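Two Years in the Back Room With Nirkska

The duo behind the year's quietest synth record talk about tape, rent and the 191 songs they threw away

Nirkska made their second album in a spare bedroom with the window shut. They say this without any romance. The window faced a bus route, and the microphones picked up every bus.

The record is called Leltaneo, after the street where the room is, and it is a long way from the loud, crowded debut that got them noticed. There are ten songs. Most have one keyboard part, one vocal and a drum machine turned down low. The longest runs past eight minutes and has no chorus.

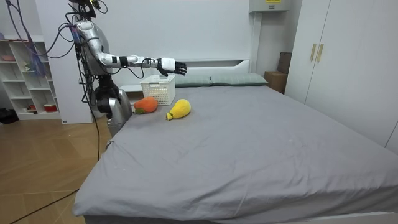
By the Music Desk
Staff Writer
August 10, 2020

The first album was recorded in a proper studio, on a label's money, with an engineer and a string section. The two members agree that it sounded expensive and that they didn't like it much. "We'd play it in the van and skip tracks," the singer says. "Our own tracks. That's a bad sign."

When the label, Montecinos, asked for a follow-up, the pair asked for a smaller budget and no deadline. They got the smaller budget. The deadline was moved 2 times and then dropped.

What followed was a lot of writing. They kept a notebook with a line for each idea, and by the end it had 191 entries. Some were full songs with three verses. Others were a bass line and a joke title. Everything that didn't make the album has been erased, including a few the label wanted as singles.

"People think that's a stunt," the keyboard player says. "We only had so many tapes."

The tapes matter to them. Both grew up on computer recording and both got tired of fixing things. On an eight-track machine, if the vocal was flat in the second verse, the singer had to do the second verse again. On "Harbor Lights, Closed" you can hear her cough before the last line. They did that one over four times and kept the first take.

The influences have shifted too. The debut was all early eighties, bright and fast. For this one they listened to old country records, mostly for the singing, and to church organ music. The organ shows up on "Salt Road," played on a keyboard bought from a hotel bar that was closing down. Two of its keys stick. The song is written around them.

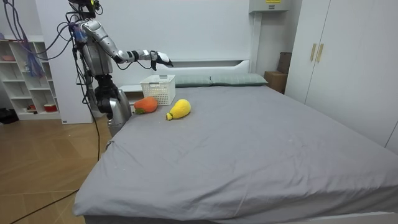 The bedside, with the basket near the head of the bed.

The album was due to be played live this spring, starting at the Cusitz, a 373-seat theater where the band had sold out both nights. Those shows are off for now, and tickets will carry over to new dates when there are any. In the meantime they have been rehearsing the set as a pair, with no backing tracks, and think it may be better that way.

They are also selling the record themselves. The first vinyl pressing was 200 copies, with sleeves they folded and glued by hand, and it was gone in a morning. A second pressing is on order with machine-made sleeves.

There is already talk of a third album. The singer would like a real drummer. The keyboard player would like a room with a quieter street. They have looked at a place above a bakery, and the rent is fine, but the ovens go on at three in the morning and the floor hums in B flat.

Leltaneo is out now on Montecinos.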